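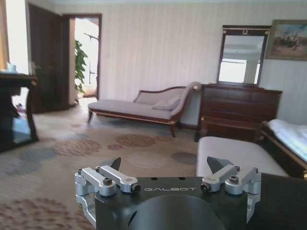 I've been painting house signs since April, and I still can't space a word to save my life. The letters themselves are fine! I can do a decent R now, and my S has stopped looking like it's about to fall over. It's the gaps that get me. You measure everything out, every gap the same, and then you step back and the A has drifted off to live by itself.

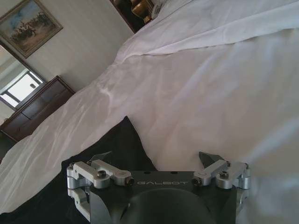

Dark backgrounds are where I go wrong most, and of course that's what people keep asking for. Pale letters seem to swell on a dark board, so if they're packed in tight the whole word goes mushy. Now I lean toward something quieter, light gray capitals on charcoal with a little air between them, like the GALBOT lettering there. Plain white was too loud on the last board I did, and I ended up sanding it back twice (my poor elbows).

The other thing I've changed is that I draw the whole word on tracing paper first, then flip it upside down and look only at the gaps. It feels silly but it works,
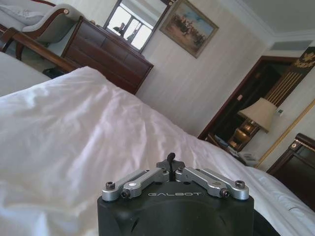
and if a gap still bugs me after a cup of tea, I cut the paper up and slide the letters along until it doesn't. I went through 27 sheets on one very short house name. Tracing paper is cheap — enamel paint is not.

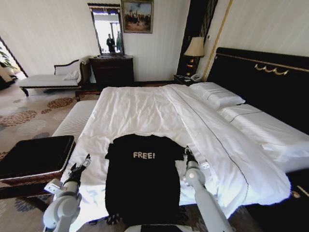
Evie Tunstall wrote to say I should give up the ruler altogether and start from the middle letter, working outward by eye. She also thinks my brushes are too stiff, and she's probably right about that as well. I've ordered a softer one and I'm trying her way on the next board, which has two Ls and a Y in it, so wish me luck.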